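Reading a ceasefire text by its verbs

I spent most of Wednesday with three versions of the same ceasefire agreement, trying to work out why the monitoring clause changed between drafts. The subject is dull and the answer is only partly clear, but the notes may be of use to anyone who reads these things for work.

The first draft says the parties "shall permit" observers to enter the buffer zone. The second says they "shall facilitate" entry. The signed text says they "shall not unreasonably obstruct" it. Each step moves the burden of proof. Under the first wording, a checkpoint that turns a vehicle back is in breach by that act. Under the third, somebody has to show that the refusal was unreasonable, and the agreement does not say who decides.

The annex on distances has the same problem. Heavy weapons are to be withdrawn 30 kilometres from the line of contact, but the line is defined by reference to a map which was initialled and never published. Two maps have since circulated, one from each side, and they differ over a river crossing and the road north of it. A battery can be in compliance on one and well inside the zone on the other.

Staffing is set at 300 observers. That figure covers everyone on the mission's books, including drivers, interpreters and the radio room. Allow for leave and rotation and the number available to patrol on a given day is much smaller. Earlier missions published a daily patrol strength. This one gives a monthly total of patrols, 504 in the last report, with no breakdown by sector or by hour. Night patrols are not listed separately, although most of the reported shelling falls after dark.

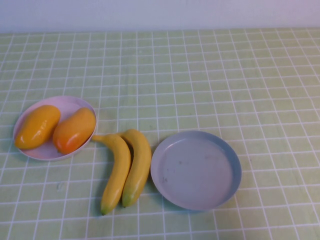 Kalliopi Hodžić wrote in to say that the monthly total is worse than I make it sound, as a patrol that is stopped at the first checkpoint and sent home is still entered as a patrol. She points to the footnote on page 3 of the report, which I had read as referring to vehicle breakdowns. She also thinks the verb change was the price of getting the annex signed at all, and that the drafters knew it.

I have reread the footnote and she is right about the counting. On the second point I am less sure. The change from "permit" to "facilitate" was made before the annex was tabled, so it cannot have been traded for it directly. The later change could have been.

The review clause requires the parties to meet in November. It sets no agenda and no quorum. If the maps are to be reconciled, that meeting is the only place in the text where it could be done, and a request to add an item has to be lodged in writing with both sides beforehand. I have found no record of one so far.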